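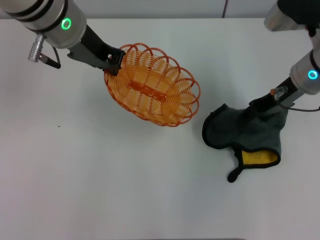 Cesto de plástico entrançado cor de laranja: como lavar sem estragar o rebordo?

Clustside
9 de janeiro de 2024

Boa tarde a todos. Tenho um cesto oval de plástico entrançado, cor de laranja, daqueles com o rebordo em espiral, todo aos caracóis, e uma barra chata a atravessar o meio. Serve-me para o pão ao pequeno-almoço e para a fruta no resto do dia, e gosto tanto dele que anda sempre em cima da mesa, que é branca, e a cor fica ali uma alegria. O problema é que as migalhas e um pó meio gorduroso se metem entre os fios, sobretudo nos caracóis da borda, e o pano não chega lá. Já o passei por água da torneira e ficou quase na mesma. Tenho medo de o pôr na máquina e de ele sair de lá torto. Alguém tem um destes há mais tempo e me sabe dizer como faz? E já agora, se a borda se deformar, há maneira de a pôr no sítio?

Putivside
Olá! Tenho dois muito parecidos, um deles herdado da minha mãe, e lavo-os sempre à mão. Primeiro viro o cesto ao contrário sobre o lava-loiça e dou-lhe umas palmadinhas no fundo, que as migalhas secas saem muito melhor do que as molhadas. Depois encho uma bacia com água morna (morna mesmo, de se meter a mão à vontade) e um esguicho de detergente da loiça, e deixo-o de molho 15 minutos. Para o rebordo uso uma escova de dentes velha e vou seguindo a espiral, por fora e por dentro, com calma, enquanto oiço rádio. Não se esqueça da parte de baixo da barra do meio, que o meu juntava lá uma risca escura e andei meses sem dar por ela! Enxaguar bem, sacudir e deixar a secar inclinado em cima de um pano.
Quanto à borda torta, a minha endireitou com água um bocadinho mais quente e os dedos, mas vá devagar, que o plástico velho parte.

Mamen
Eu meto na máquina e pronto, nunca me aconteceu nada.

Soler
Eu teria cuidado com a máquina. O meu foi uma vez na prateleira de baixo, no programa intensivo, e a borda abriu de um dos lados. Se quiser mesmo arriscar, ponha-o em cima, num programa frio e sem secagem. Para o dia a dia, experimente forrar o fundo com um guardanapo de pano. Desde março que faço assim e só o lavo a fundo de 14 em 14 dias, às vezes nem isso.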